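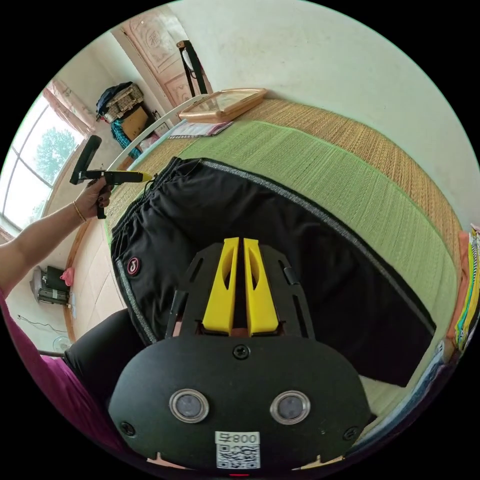
Fig. 1. Trousers on the bed, one gripper in front, another at the left.

Kastley laundry folding set - README and buying notes
Maintained by Anjana Rathnayake
Last revised Thursday, August 11, 2022

What you get
2,509 short recordings of clothes being handled and folded with hand-held grippers, two at a time, in ordinary homes. No robot arms were bought in the making of this set. We priced two, had a quiet lie-down, and bought more grippers.

Why there is a budget in a README
People kept writing to ask what the data cost to collect, usually a week before their own grant was due. I got tired of retyping the answer, so it lives in this file now.

Where the money went
Grippers: 37 per cent
Operator wages and travel: 55 per cent
Everything else: what was left, and it went quickly

The line I'd fight for again is spare fingers. We allowed for one set per gripper and had to reorder in September. Freight on the second order cost more than the fingers did, a sum I have had explained to me several times without growing any fonder of it.

Storage was under-budgeted too. Work out what you need, double it, then ask whoever runs your backups to laugh at the figure and give you theirs. 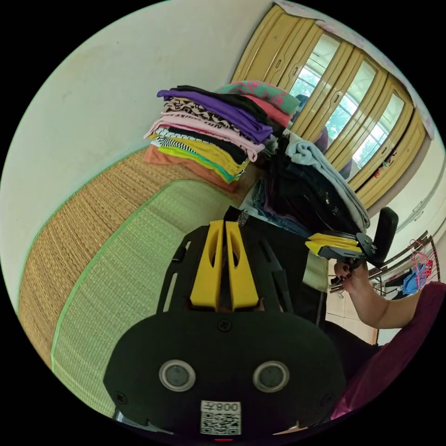 Fig. 2. Two stacks on the mat.

Domnica Bogdan wrote back on the first draft that we should have leased the lot from Prisier and spent the difference on wages. She may be right. The lease had a 10 month minimum and we were finished well before that, but I'd run the numbers again for anything longer.

Planning your own
Budget by the pair. A single gripper looks like a bargain until you try to fold something wide with it.
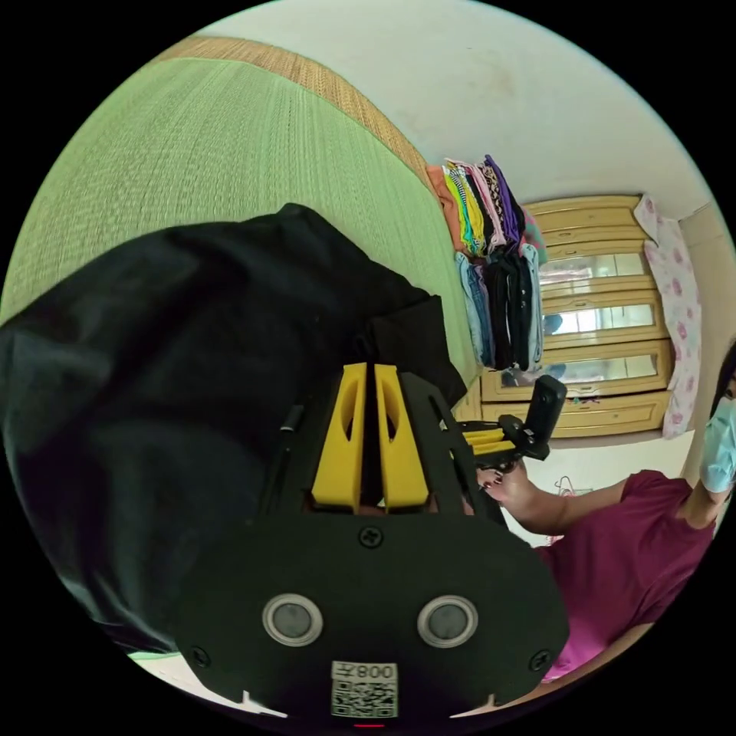 Fig. 3. Black cloth, with the stack of clothes beyond.

Garments are a cost as well, though a small one if you work in homes and use what's already in the cupboard. Our original plan had a line for a purchased test wardrobe, all plain colours, all one size. Compare that with the pile in Fig. 3, where you get lime green, teal, patterned fabric and denim for no outlay at all. The wardrobe line was struck out and became batteries.

Known gaps
Dark fabric is over-represented. Fitted sheets are absent, by unanimous vote.

Corrections to the cost table go to Renzo Carbone. Complaints about the freight can come to me.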